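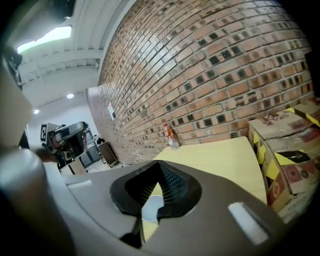
Ornau Descaling Powder, 2 kg tub
Item no. 2223
Sold by Trovstead Catering Supplies

We stocked this after a lot of customers asked for it, and we still have our doubts about half of what the maker prints on the tub. Read on before you order.

It is a citric acid powder with a little anti-caking agent. You dissolve it in warm water, run it through the kettle, urn or coffee machine, leave it, then rinse. Lime goes, as it does with any decent citric acid. The claim that it "protects the element for months afterwards" is one we can't stand behind. We tried it in our own urn at the Florkside counter and the scale was back at the usual rate.

The "barista grade" wording means nothing that we can find. We asked what the grade was and got a leaflet.

What it does do well is dissolve. Cheaper powders can leave grit at the bottom of the jug, and this one didn't in any of the batches we mixed. The scoop is also a sensible size, though the lines inside it are hard to read and you may prefer kitchen scales. 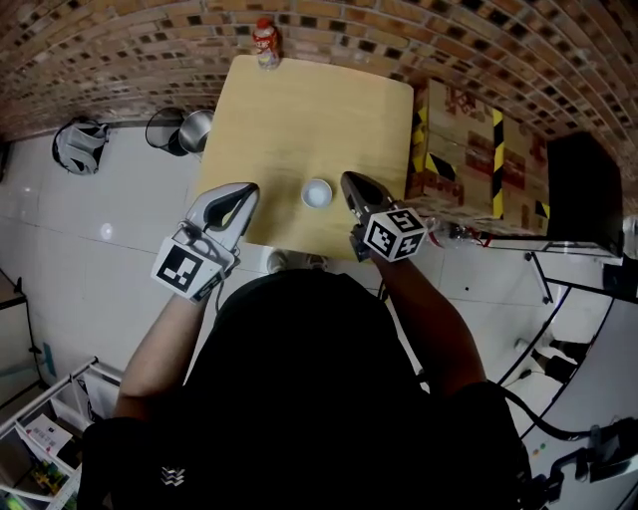 Dose for a normal kettle is two level scoops per litre. The tub says three for "heavy build-up". Try two first, and do it twice if you must, as the stronger mix mostly uses up your powder faster. Rinse at least twice before making a drink.

Do not use on aluminium, enamel, marble or natural stone. Never mix with bleach. Keep away from eyes, and shut the lid properly or it will set like a brick.

Compared with the Lefèvre sachets (item no. 323): the sachets are easier if you only descale now and then, but you pay for a lot of packaging. We could not tell the results apart.

Tub size: 2 kg
Case quantity: 6
Scent: none, despite the lemon on the label
Shelf life: not stated by the maker; we asked in May and are still waiting

Returns accepted on unopened tubs only. Page last checked August 2024.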